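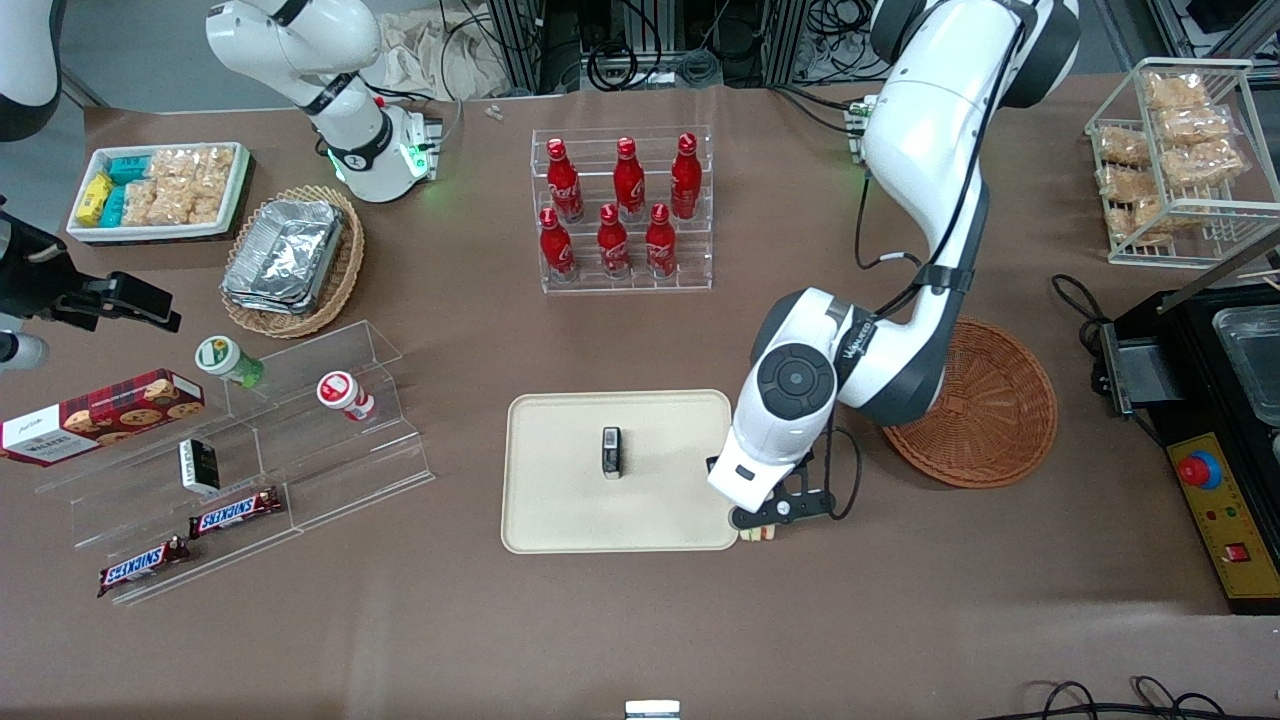 My pantry has been reorganized four times since May, and every round ended with me on my knees looking for the cumin. So when Sekside, the workshop out past the rail yard, put up a flyer for an open day with robot arms sorting groceries, I was in the car before I'd finished my coffee. I went for the machines and came home with a page full of shelf ideas! The first one hit me before I'd even found a place to stand. They had Coke bottles in a clear tiered rack, the back row sitting higher than the front, so all those red caps and labels were in plain sight. I own a riser like that. It has been under my sink holding sponges. It now holds vinegar and soy sauce at eye level, and I can read every label without moving a thing.

Here's everything else I scribbled down, more or less in the order I scribbled it.

## Give every kind of thing its own container

The table was full of food and packaging, and what I loved was how much of it had a home of its own. Foil trays stacked in a wicker basket. Bags of fried snacks in a white wire rack. More snacks in a white tray, with the yellow boxes at one end, teal ones beside them and the bags filling up the rest.

I tried the tray trick the same evening with lunchbox stuff. Boxes at one end, bags at the other. Bags slump, boxes don't, so the boxes work as a bookend and the bags can flop all they like. I've had the same tray going ever since and it still looks decent, even with two people grabbing from it at seven in the morning.

A few things that helped:

- Use a tray with a rim. A flat board is no good, everything slides off the first time you pull it forward.
- Put the tallest boxes against the side wall of the cupboard.
- Open bags get a clip and go in front, sealed ones behind.
- Don't fill it right up. If you can't get your hand in flat, take something out.

## Steps only work when things stand up

There was a stepped acrylic shelf on the table too, lying at an angle, with a jar on its side on the top step, and I got a little obsessed with it. A round jar lying down wants to roll. Stand your jars up if there's height for it, and if there isn't, run a strip of grippy drawer liner along each step. I cut mine from the end of an old roll - kitchen scissors are fine - and left it a finger's width short of the front so it doesn't show.

Flat things like candy bars are miserable on narrow steps. I keep ours in a mug.

## Leave room for the hand

Rory Cowie was doing the talking on the day, and I asked him what people should change at home if they wanted a kitchen a robot could work in. He laughed and said to start with a kitchen a tired person could work in. Then he gave me the best tip of the afternoon: measure the hand before you measure the shelf.

His point was that an arm with two fingers has to get a finger down each side of whatever it's picking up, and so do you. We pack jars shoulder to shoulder and then wonder why we knock over three to get one. I went home and took a few jars off my spice shelf, and spread out what was left so my finger and thumb fit between. It's the best thing I've done in that kitchen all year. The extra jars live in a shoebox on top of the fridge and I've opened it once.

If you want to try it, pull out the fullest shelf you've got and do just that one. Don't empty the whole pantry onto the floor. (I've done that. We ate takeout.)

## Soft food goes in last, and on its edge

I could have watched the sandwich part all day. It was a toy one, with bread and lettuce and an orange layer, clear plastic around the lower half, and the black gripper had it upright over a round woven basket with a finger on either side. I stood there thinking about every picnic sandwich I've ever squashed flat under a bottle of lemonade.

So I've changed how I pack. Sandwiches stand on edge, side by side, with the heavy stuff around the outside. They hold each other up and nothing sits on top of them. You do need to wrap them snugly or the filling works its way out the open end. I use parchment, folded over twice and tucked under, and I set the cut side facing up so I can see whose is whose.

Round baskets with a thick rolled rim are great for this. You can lift one by the edge anywhere you like, and crumbs shake straight out over the sink. Mine is from a yard sale. If yours is real wicker, wipe it with a damp cloth and let it dry upside down, and skip the soaking.

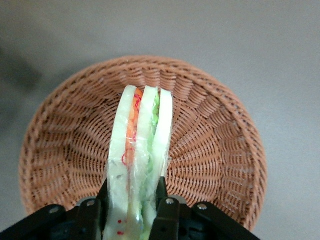 Siwan Cadwaladr: I've packed school lunches on edge for years and I'd add one thing. Put a folded dish towel in the bottom of the basket first. It stops everything sliding when the basket's only half full, and you've got something to wipe hands on. Also, tomatoes go in their own tub, always. They will soak the bread by noon however well you wrap it.

Yes to the tomato tub! I tried the towel too and it's a keeper, especially for the car.

## Clear the landing spot first

One more from Rory. Before you pick something up, know where it's going down. He was talking about programming the arms, but I thought of me, holding a hot casserole and turning in circles while I hunt for a trivet.

I keep one tray's worth of counter clear by the stove now. No mail, no keys, no fruit bowl. A light-colored tray marks the spot nicely, and people in my house seem less likely to dump their stuff on a tray than on bare counter. I have no idea why that works but I'll take it.

Same thing with groceries. I clear the shelf, then unpack the bag. It adds a couple of minutes, and the eggs are safer.

## Still to try

- Drawer liner on the steps in the garage cupboard, where the paint cans are.
- A wire rack for chip bags. I want one with shelves.
- A shallow round basket for bread, if I can find one that fits between the toaster and the wall.

If you've got a fix for pan lids, please send it. Mine are in a heap behind the colander and I've run out of ideas.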